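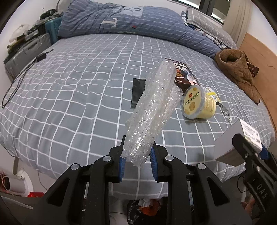 Tunine bedroom cleanup set: README and shopping notes

I'm writing this README for two kinds of readers, the ones who downloaded Tunine to train on it and the ones who want to record something like it and need to know what to put in the budget. (I was the second kind last year and I would have loved a page like this!) The set is small: 60 sessions of people tidying up bedrooms with a hand-held gripper in each hand, snack trash mostly. My first budget had one line for "grippers" and nothing under it. Then I started listing the stuff that gets picked up, and the pads got a line of their own. A long roll of bubble wrap pinched between two blue pads at one end, with the rest of it reaching out over the mattress, is a pretty normal grab in this set, and a small printed box is another. I want the same pads for both, and I want spares in the drawer before we start.

What's in the folders

sessions/ has the recordings, one folder per session
notes/ has my typed notes, uneven in quality, sorry about folder 25
budget/ has the spreadsheet, with the old version kept next to the new one

Start with notes/ if you're just browsing. The session folders are big and the names don't tell you much.

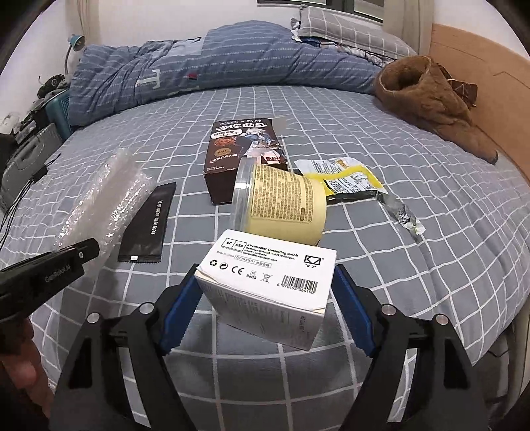 Pasetti, Jun 19, 2026

Okay, the budget as it stands today. Fasil Nigatu and I went through it line by line and we have $1000 left for the next round. I wanted to spend all of it on a second pair of grippers. Fasil wanted storage drives and more pads, and he mostly won. The plan for July:

Spare pads, 2 full sets
Storage drives, ordered through Rullora
Extra power strips and longer cables
Trash bags and props

Props sound free, and a lot of them are, if you save your packaging. Do save it! White boxes with lots of tiny print, snack cartons, plastic tubs, foil wrappers, all of it is good material, and a crumpled wrapper is a different job from a stiff box. I keep a $25 line for props anyway so I can go buy cookies without asking anyone.

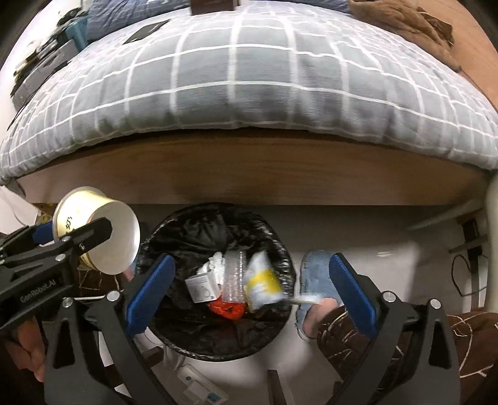
The second pair of grippers is pushed back to whenever the Ren project pays its share. Jianguo Yuan runs that side and he's been straight with me that it won't be before the fall. If you're planning your own round, price the pair as a pair. Our sessions use both hands, so a single spare only helps if it matches what you've got, and I'd ask the seller about that before you pay for anything.

Known gaps

No drawers, no laundry folding. The budget sheet leaves out people's time, and I know, I know, it should be in there. I'll add a tab for it with the July update. If you spot a wrong total, write to me and say which row.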